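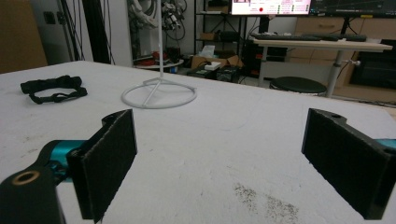
Seit Januar fahre ich mittwochs nicht mehr mit dem Auto zur Arbeit, sondern mit dem Bus über Rultau. Die Fahrt dauert länger, dafür lese ich wieder. Im letzten Jahr habe ich 2 Bücher geschafft, in diesem sind es schon 6.

Das aktuelle hat knapp bemessene Kapitel und 300 Seiten, von denen ich gestern die ersten 200 hinter mir hatte. Es geht um eine Familie, die ein Hotel an der Küste übernimmt und sich über die Renovierung zerstreitet. Der Anfang zieht sich. Ab dem Verkauf des Bootshauses wird es deutlich besser, und die Briefe der Großmutter hätte ich gern als eigenes Buch.

Im Bus sitze ich meistens hinten rechts. Vorne steigen an der Haltestelle Kennedy die Schüler ein, dann ist es bis zum Bahnhof laut. Kopfhörer helfen, aber mit Musik kann ich nicht lesen, also laufen sie ohne Ton.

Ein Lesezeichen benutze ich nicht, ich knicke die Ecken um. Bei Büchern aus der Bücherei mache ich das natürlich nicht, da nehme ich den Fahrschein vom Morgen.

Als Nächstes liegt ein Krimi bereit, den ich auf dem Flohmarkt mitgenommen habe. Auf der ersten Seite steht eine Widmung, die ich nicht entziffern kann. Falls der nichts taugt, lese ich den Reisebericht weiter, der seit dem Sommer auf dem Nachttisch liegt.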